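12/17/24

Cold start, clear by nine. Outside sensor read below freezing until mid-morning. Boiler pressure held overnight, so the new fill valve is seating properly and I can stop getting up to check it.

Main job today was the kitchen drain and the countertop measurements, in that order, because the drain had started backing up again when the dishwasher emptied. Took the trap off. The horizontal run behind it falls the wrong way for the last stretch before the wall, which explains the slow clearing better than grease does. Whoever fitted it strapped the pipe to the back of the cabinet at the height that suited the cabinet. I loosened both straps, dropped the far end, and shimmed the near one with an offcut. Ran the sink full and let it go. It cleared without a gurgle. Ran the dishwasher on the short cycle with the cabinet door open and a torch on the joint. No weeping at the slip nut. Will leave the cabinet empty for a few days in case it changes its mind.

Then the measurements. The Skalline template sheet asks for wall-to-wall at the back, at the front, and at mid-depth, and wants the larger discrepancy written in the box. The back wall bows in at the middle. I had suspected this from the way the old backsplash was caulked, thick at the center and almost nothing at the ends. Scribing the slab to the wall would cost extra. The alternative is to float the plaster out at both ends and let the backsplash hide the remainder. I prefer the plaster. It is my own labor and I have most of a bag left over from the hall.

Quotes so far. Drunis came back at 1,110 for supply only, no cutouts. Anozie came back at 732 for a thinner slab, also supply only, with the sink cutout included but not the faucet hole, and with delivery to the curb. Curb delivery is a problem. Stone of that length has to travel on edge, and the front steps turn halfway. I would need help and a proper carrying frame, and the frame rental eats part of the difference. The thinner slab would also need a full substrate under it, where the thicker one can sit on the cabinets with a support at the dishwasher opening. Once the substrate and the frame are added the gap closes a good deal, though it does not close all the way.

Spent the afternoon on the question of marble as such. I have gone back and forth since the fall. The facts are not in dispute. It is calcite, so it reacts with acid, and lemon or vinegar left on it will etch a dull spot whether it has been sealed or not. Sealer slows staining. It does nothing for etching. A honed finish hides the spots better than a polished one because the surface is already matte. Quartzite would settle the matter but is harder to cut and priced accordingly. Laminate would settle it for much less, and I am tired of looking at laminate.

Did a test on the Jiltance sample tile, which is marble, honed. Put down lemon juice, black coffee, olive oil, and red wine, each in its own spot, 11 minutes on the timer, then wiped with plain water. Lemon left a visible ring, lighter than the stone, and it can be felt with a fingernail. Wine left a fainter ring and a slight pink cast. Coffee wiped clean. Oil left a dark spot, which had mostly faded by supper. Tomorrow I will rub out the lemon ring with a wet abrasive pad and see how far the repair shows at an angle. If it blends, I am inclined to go ahead and treat etching as maintenance.

The pattern is a separate matter. The sample has one strong diagonal vein and little else. Over a long run I think that would look like a crack. I want soft gray veining with plenty of mottling between, so that an etch or a water mark has something to get lost in.

Other items. Replaced the hood filter. Tightened the hinge on the tall cabinet, which has now been tightened 3 times since summer and wants a longer screw or a dowel plug. Moved the paint out of the porch before it froze. Meter reading taken and sent in.

To do before January: get the plaster on so it has time to dry, ask Anozie whether the faucet hole can be added and what they charge for it, ask Drunis whether they keep remnants. A remnant would do for the short side by the stove, which does not have to match closely. Also find the invoice for the sink, because the cutout template came with it and I have not seen it since the box was opened.

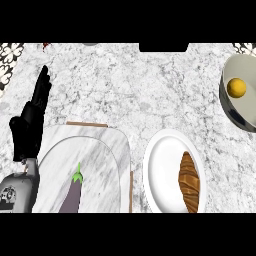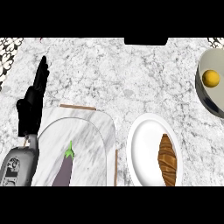
Both: white marble, gray veining. Ask for this, honed.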